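I bought the Terkard tabletop kit in August, mostly for the pouring. My bench work is dull stuff (jars, vials, little bottles, a lot of tipping things into bowls) and I wanted an arm that could do the tipping while I got on with something else. It cost me $300 secondhand, gripper and wrist camera included, and I've had plenty of time with it now!

Setup took two evenings. The printed guide is thin, so I followed the notes Vivek Tomar put up for the older Skevby arm, and nearly all of it carried over. Get the table clamps tight before you calibrate — I didn't, and had to start over.

The wrist view is the part I like best. You get the rim of the jar and what's inside it, right up close between the fingers, and a vial label shows up green stripe and all.

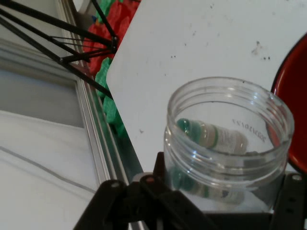
Grip force has 7 steps and I live on step 2. Any higher and thin plastic starts to creak, which I can't stand. The software is slow to load and the menus are a mess, but once a routine is saved it's a single click.

Pouring dark, grainy stuff from a clear jar into a bowl is my usual test, and I'd call it good, a bit cautious on the tilt. You will get specks on the table. The cables are my real gripe — they hang off the wrist in big loops and I'd love a proper sleeve for them.

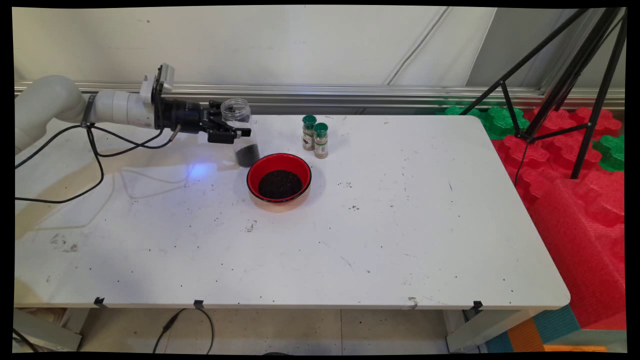

Page last changed: December 4, 2022

I've had a couple of emails asking about the Breslow gripper as a swap. I haven't tried it, and the stock fingers suit me fine for jars. If you mainly pick up tiny things, ask the people at Kushwaha, they sell both and were very patient with me on the phone.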